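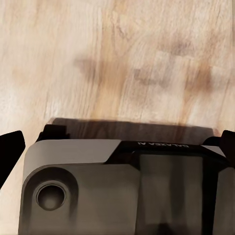

Page last changed: February, late evening

Wrist camera gallery: Stondholm

Hello! I've been meaning to put up a page for Stondholm, the little simulator setup I tinker with at home in Skellthorpe, and here it finally is. It's the software side that keeps me busy: rendering, the grasp planner, and a pile of scripts holding the two together (badly, some weeks). The planner is called Ondo, and the thing that steps through the renders and writes down what Ondo thought of them is Jaramillo. I was going to rename them both and never did.

View from the wrist, fingers open wide over bare wood. I'm very fond of that tabletop texture, brown smudges and all, but the dark band of shadow by the housing is what I keep coming back to. Ondo used to mark it as an obstacle and plan a lovely big detour round it!

The GALXEA-looking lettering is GALAXEA AI, by the way, upside down and mirrored from this side. I spent a whole evening checking my camera transform before I moved on to the masks.

A few notes from the last batch, for anyone doing the same sort of thing. I ran 2,792 renders through Jaramillo and 240 came back with a shadow flagged as solid. After I masked out the housing and compared depth as well as brightness, that dropped to 77, and I think two of those are my own labelling mistakes. Next job is softer shadow edges, then moving the light about a bit between runs.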